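Kolář logged the test at Plirberg on 12 May 2021: 30 packets, two grippers, one divided box. The specification from Gidura allowed 17 seconds per item. Tins had passed in March. Soft packs had not, and his manager wanted a yes or a no by lunch.

"Can it put the shopping away?" she asked.

"It can hold the sausages," said Kolář.

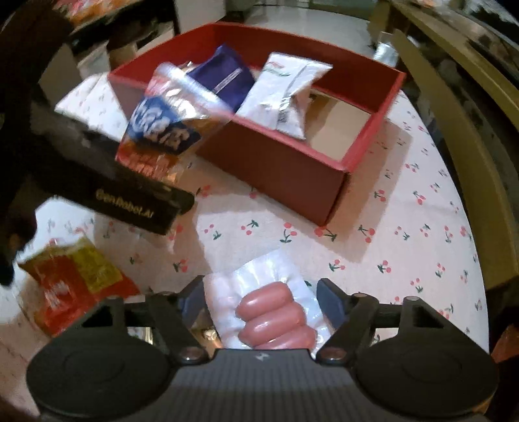

She asked what the difference was. He opened the fault table, scrolled to line 7 and began to read it aloud. She took off her coat and sat down.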